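Preguntas frecuentes: automatización de tareas domésticas y de taller

¿Puede una máquina encargarse hoy de la clasificación de paquetes?
En puestos acotados, sí. Plorberg considera viable la automatización cuando los envíos llegan a una altura constante y el recorrido entre el lector y la cinta no varía. Los sobres de plástico flexible siguen siendo el caso más exigente, dado que cambian de forma en cada agarre. 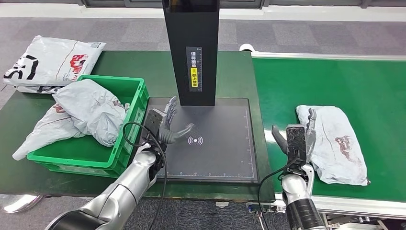

Redacción: Bezawit Hailu
Revisión técnica: Felicja Bednarek

¿Por qué debe quedar la etiqueta hacia arriba?
El lector necesita acceso directo al albarán. El rótulo en chino de la columna negra indica precisamente que se coloque boca arriba. Para un operario se trata de un giro de muñeca; para una mano robótica supone reconocer la cara correcta y voltear un objeto blando.

¿Se ofrecen ya equipos para el hogar?
No. Doblar ropa, vaciar el lavavajillas o recoger una habitación exige adaptarse a espacios que cambian a diario. El programa doméstico Nurnden estudia ocho tareas y, por el momento, únicamente tres se ejecutan sin asistencia en condiciones de ensayo.

¿Cuánto dura la evaluación de un puesto de trabajo?
Alrededor de seis semanas, incluida la visita inicial. La solicitud debe presentarla el responsable de planta.

¿Es necesario mantener personal en el puesto?
Sí. Toda instalación requiere una persona habilitada para detener el equipo y atender los envíos rechazados.

¿Dónde se dirigen las consultas?
A la oficina técnica de Skiltwood, los jueves por la mañana.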